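Questions about the Lernisum method, collected from reviewers and from groups who have asked for the code. Answers are by Arnar Bach and Heiðrún Kárason unless marked otherwise. Last revised in July.

## General

**What does the method do?**

Lernisum learns manipulation of soft goods from demonstrations made with hand-held grippers. The operator holds one gripper in each hand and does the task directly. The policy is trained on the wrist views and the recovered gripper motion, then run on a two-arm station. No teleoperation is used at any stage.

**Why soft goods?**

Rigid-object results from hand-held demonstrations were already good when we started. Cloth was the weak case. Its shape changes between approach and contact, and dark cloth gives the wrist camera very little to work with.

**What counts as a grasp in the paper?**

Both fingertip pads in contact with the same ridge of material, with the ridge between them. A pad resting on top of the cloth is labeled as contact only. The labels are set by hand from the wrist view, one per demonstration segment. 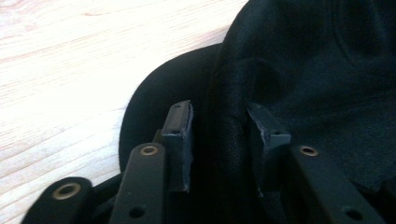 *Wrist view, dark fabric held at a fold between the two pads.*

**How do you label a segment when pad and cloth are nearly the same shade?**

The labeler uses the light along the ridge and the outline of the pad tops. If neither can be followed, the segment is marked unresolved and left out of the contact loss. It still counts toward the motion loss. Ragnheiður Baldursdóttir wrote the labeling guide, and it is in the repository under `docs/contact`.

## Data

**How large is the training set?**

1,500 demonstrations, all two-handed, covering 33 soft items. Items in the test split do not appear in training.

**Is the head view used by the policy?**

No. The policy sees the two wrist views and the gripper widths. The head view is kept for labeling and for checking time alignment. We did train one variant with the head view added. It did better on the training items and worse on the held-out ones, and we did not pursue it.

**Do both grippers have to be in contact all the time?**

No. In many segments one gripper presses or holds the item while the other waits open. The waiting gripper is recorded in the same way as the working one. An early version dropped these idle stretches to save storage, and the resulting policy moved the second arm too soon.

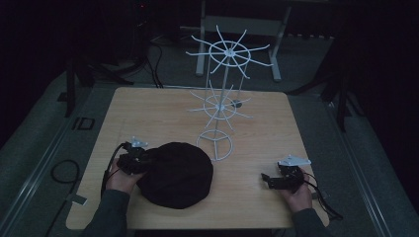
The split between the hands is not fixed. Operators were told to use whichever hand was closer to the item, so the set contains left-led and right-led versions of the same motion. We add no mirrored copies. Mirroring the wrist views also reverses the lighting, and in our tests it lowered grasp accuracy on black items.

**Were operators given a script?**

They were given a start layout and a goal. The path between them was free. Preben Kvaran's ablation with scripted paths is in the appendix.

## Training and results

**What is the main result?**

Adding the contact loss cuts missed grasps on held-out items compared with the motion loss alone. The gain is largest for pouches and caps and smallest for flat cloth. Per-item tables are in the supplement. Please cite those and leave out the averaged figure, as the items differ a great deal in difficulty.

**What are the common failures?**

There are 2 that account for most of the log:

- The pads close on a single layer when the label asked for a fold. The item then slides out during the lift.
- The estimated gripper width drifts when thick cloth keeps the fingers apart, and the policy reads this as an open gripper.

The second is partly fixed in the current release by a width correction from Benedek Deák.

**Does it work with other grippers?**

We have run it on parallel-finger grippers only. The Volthorpe group has reported a port to a different finger shape, but we have not checked it. Expect to redo the width calibration at the least.

**Can I train on a subset?**

Yes. Use the `--items` flag. Below a few hundred demonstrations the contact loss becomes unstable, and it should be given a lower weight. The default in `config/base` assumes the full set.

**Where do I report a labeling error?**

Open an issue with the segment ID and the label you think is correct. Corrections are merged with each data release, and older versions stay available for comparison.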